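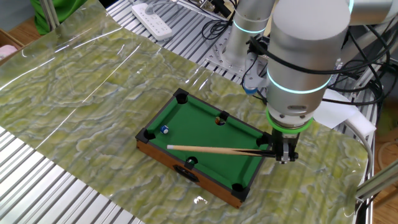
Re: [cell-upkeep] Cue slipping in the right-hand gripper, pool table cell

Search the archive Go Advanced

From: Hawi Habte
To: cell-upkeep list
Thread: 4 messages

Mulugeta Demissie wrote:

> We have the pool table task running on the two-arm cell at Flurnport and
> the shots have started drifting. The first few after a restart go where
> they should, then the tip ends up further and further to the left of the
> cue ball. I re-ran the arm calibration twice and it made no difference.
> Verena thinks it is the fingers. I think the table is moving. The vinyl
> under it is very smooth and the box is light. Has anyone had this on the
> Baralstead cell, and what did you do about it?
>
> Also, is it safe to leave the second arm powered while I work on the
> first one? The notes don't say.
>
> Mulugeta

Mulugeta,

We had the same fault in July and it was both things, so you and Verena can share it.

Start with the table. Put a strip of masking tape on the vinyl along the front and left sides of the wooden box, run a dozen shots, and look at the gap between box and tape. Ours had crept by 2 mm. We cured it with thin rubber feet under the corners. Don't use double-sided tape on the vinyl. It holds well enough, but it lifts the printed surface when you take it off, and then you have a ridge under one corner and the balls roll to that side.

Once you have fitted the feet the felt will be higher than it was, so teach the table height again before you run anything. Touch off at the four corners, with the balls out of the pockets and off the felt. A ball left sitting in the mouth of a pocket will get knocked while you do this and you will have to go looking for it.

Then the fingers. The cue is tapered, and two flat pads only touch it along a narrow line at the butt. Each time the tip meets a ball the cue turns a little in the grip, and because it sticks out such a long way a small turn at the fingers is a lot at the tip. To check, draw a pencil line across the cue and on to one of the pads, then run the same dozen shots. If the line has split, the grip is your problem. Clean the pads with alcohol first. If that isn't enough, Phúc Lã cut us a pair of pads with a shallow V in them and we have not had to touch them for months. The drawing is in the Trirura parts folder, number 1648.

Keep the grip at the same distance from the end of the cue every time. We put a ring of tape on the butt and close the fingers up against it.

On the second arm: no, I would not leave it powered. Park it at the back of the cell, take its gripper up clear of the table, and switch it off at its controller. The ring light on an arm tells you something about its state, but I would not put my hand in on the strength of a light. Don't pull plugs at the power strip to do it — ours had the network switch on the same strip and we lost the logs.

While you are in there, look at the cables on the upper part of the right arm. They need enough slack for the full stroke and the wrist turn. If they pull tight at the end of a shot, that will shift the tip as well, and it looks exactly like a calibration fault. Eldana Alemayehu lost two days to that on the Nwosu job.

Can you post the tape gap and the pencil result when you have them? I would do the two tests separately or you won't know which fix did the work.

Hawi

Last updated: July

Contact the list owner | Copyright Trirura | Back to top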